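Clutico Opens Cable Sorting Tables at Kwan Repair Hall

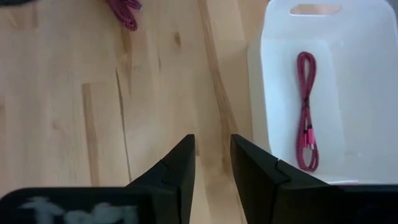 A braided cable on a wooden tabletop, with a white plastic bin alongside.

KWAN – Home storage firm Clutico will open a free cable sorting service at the Kwan Repair Hall in September, giving residents a place to go through the cords and chargers that pile up in drawers at home.

The service will run every Tuesday from 4 p.m. and has 20 table places. Each visitor gets a tabletop to work on, a bin for the cables they want to keep and a set of paper tags for labeling them. Testers will be on hand for common charging cables.

The program follows a spring trial at Clutico's Brandus store, where 216 households took part and brought in 1408 cables. Many were duplicates, and a large share had no matching device left in the home.

"People keep cables for years in case they need them, and then buy a new one when they can't find the right one," Clutico said in a statement. "An hour at a table with a bin is usually enough to sort out a drawer."

Cables that still work and are no longer wanted can be left at the hall. They will be coiled, tagged by connector type and offered free at the front desk. Damaged cables will go to Flaneck, a local recycling company, which will collect from the hall once a month.

Clutico has set aside 800 plastic bins for the program. Visitors may take one bin home per household while supplies last. The bins have handle cutouts and can also be returned to any Clutico store for reuse.

Places can be booked at the hall's front desk or by phone. Walk-ins are welcome if a table is free. Power strips, batteries and appliances with the cord attached will not be accepted – these should go to the Brandus drop-off center.

About Clutico
Clutico sells bins, shelving and drawer inserts for homes and small offices. The company is based in Brandus.

Media contact: Clutico Press Office, Brandus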